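Workshop notebook – natural dye bench
May 22, 2025

Picked the madder series back up after leaving it since January. Notes from the winter are patchy, so I am writing down more than I normally would.

Goal is a repeatable brick red on cotton that holds up to home laundering. The wool reds are fine and I'm leaving them alone. Cotton keeps coming out salmon, or it looks right off the line and fades after a few washes.

Scour. Cut the strips from the Karkton muslin and simmered them with soda ash and a little neutral soap for 2 hours. Water went the color of weak tea. Second scour came out nearly clear, so I stopped there. The winter strips only had one scour according to the log, and that might be the whole problem with batch 23. They took color unevenly, with pale islands near the selvage.

Mordant. Tannin first (gallnut, strained through a coffee filter), overnight soak, squeezed but not rinsed. Then alum acetate, warm. Dried flat on the rack, then through the chalk bath. I used to skip the chalk on small samples. Don't skip it.

Dye. Two roots this time. The ground madder from Plemeck is fine and dusty and needs a bag or it ends up in everything. The chopped root from Acuña is coarser and has to be soaked the night before, and I poured off the first soak to get rid of some of the yellow. Total dry weight of goods was 843 grams, which is more than the small pot likes. Next time split it.

Heat is where I have been careless. Past a low simmer the browns come out and there is no getting them back. Kept the lid off and stirred often. The Plemeck pot got away from me once while I was at the sink and I could see the strips go duller than the others. Marked those with a knot in the corner.

Left everything in the bath to cool overnight. Rinsed until clear. The Acuña strips are the better red, a bit toward orange, very even. Plemeck is deeper but flatter. The knotted ones are brown and I would not show them to a customer.

Water. Tap here is on the hard side, good for madder, bad for the cochineal we want to do later. Label the jugs.
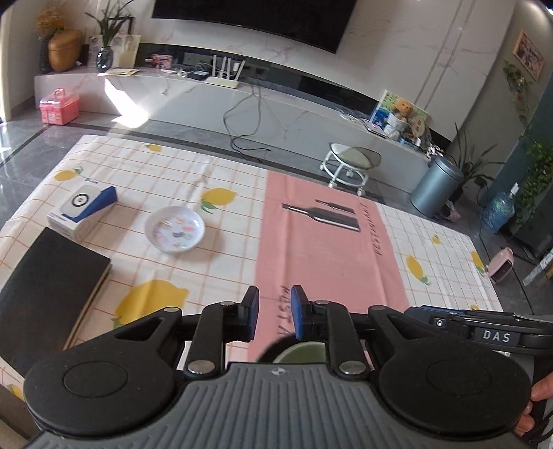

Wash test. Cut each strip in half, kept one half in the drawer and put the other through the machine on warm with the Grekine liquid. Plan is to repeat until there is a visible difference, then note the cycle. Hang in the shade – the last set dried in the sun by the back door and I couldn't tell washing from light damage.

Light test is separate. Card wrapped with yarn and fabric from both pots, half covered with foil, taped in the south window. Leave it there. Please don't move it to water the plants.

Exhaust baths. Both still had color. Ran a few leftover linen scraps in the Acuña exhaust and got a soft peach, pleasant, probably useful for linings. Saved the rest in the lidded bucket. It will sour if it sits, so use it this week or dump it.

To do:
Order more chalk
Rewrite the mordant card with the two-scour step
Split the next batch between two pots
Try iron on one of the brown strips, nothing to lose
Find the second thermometer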